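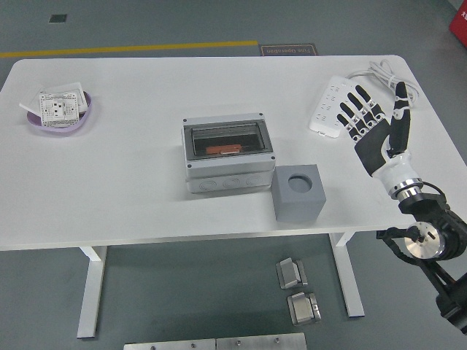 Subject: Re: [allotment-list] Power to the sheds on the lower row

Sarmīte Dzene wrote:

> I'd like to know where things stand with the supply to the lower
> row before I buy anything. The notice on the gate says sheds 1 to 11
> will be connected in March, but it doesn't say what we get for the
> money. Can I run a heater? Can I leave a freezer on? My neighbor
> says each shed gets its own breaker and my other neighbor says we
> all share one.
>
> Also, is the trench going through my raspberries or not?
>
> Sarmīte

Sarmīte, and everyone else on the lower row,

The raspberries first. No, the trench does not go through them. The first drawing had it running straight down from the pump house, which would have taken out the end of your bed and most of the path behind it. The route was moved to the fence side after the walk-round. It is longer but it only crosses one cultivated plot, which is mine, and I have already lifted the leeks.

Each shed gets its own small box with its own breaker. Your second neighbor may be thinking of the old arrangement on the upper row, where four sheds hang off one breaker and someone's kettle puts the other three in the dark. We are not repeating that. When the upper row is due for its inspection we will ask for a price to split it up as well, but that is a separate job and it is not in this year's money.

What you can run: lights, a radio, a battery charger, a kettle, a seed propagator, a small drill. The limit the electrician gave us is per row, and it assumes that most people are not drawing much at the same time. An oil-filled radiator on low for an hour while you pot up is fine. Anything rated over 1000 watts should not be left on when you are away from the plot. Kettles are over that, but a kettle turns itself off.

Freezers: please don't. I know two people on the upper row have them and I know they were there before the rule. The trouble is what happens when the supply goes off in July and the owner is on vacation. We had one of those and it took until September to get the smell out of the shed.

The money. The quote from Sternari came to 3965 for the whole row, covering the digging, the cable, the boxes, fitting, and the test certificate. The other quote, from Flistevar, was lower but left the trench to us, and after last time I did not think we would get enough people with spades. The association pays half out of the improvement fund. The rest is divided equally between the 11 sheds and can be paid in two parts, one before the work starts and one when the certificate is handed over. If you do not want to be connected you don't have to be, but the cable will still go past your shed and a later connection will be charged at whatever the electrician wants for a single visit.

Metering is the part I am least happy with. Separate meters for every shed would have added a lot to the bill, so there will be one meter for the row in the pump house, and the usage will be split evenly at the end of the season. Kirsty Clegg has pointed out that this is unfair on people who only come down on dry afternoons and never switch anything on. She is right. The best I can offer is that anyone who thinks they use next to nothing can ask to be put on the lights-only rate, which is 15 for the season, and we will take them at their word. If the total looks wrong in the fall we will talk about it at the meeting.

Things to do before the work starts:

Clear a space on the inside wall of your shed, on the side nearest the fence, between waist and shoulder height. The box needs to go on something solid. If your wall is just thin cladding, screw a board across two uprights first.

Move anything stacked against the outside of that same wall. Last time the men spent most of a morning shifting other people's slabs and we paid for it.

Leave your shed unlocked or give me a key in an envelope with your plot number on it. I will be there from 8 in the morning on both days.

Do not fit your own sockets off the box afterward. If you want an extra one, tell me now and it can be added to the list. The certificate only covers what the electrician put in.

On a different matter, the Sornine seed order closes at the end of the month. I have forms from nine of you. Potatoes are on a separate sheet this year and several people have written them on the main one again, so I will be sending those back.

The gray wheelbarrow with "Sepp" painted on the handle is still by the compost bays. It has been there since the clear-up. If it's yours, please take it home, as it is in the way of the delivery.

Kirsty has the drawing of the new trench route if anyone wants to see it. She will pin a copy up in the pump house once the printer is working.

Regards,
Lower row rep, plot 6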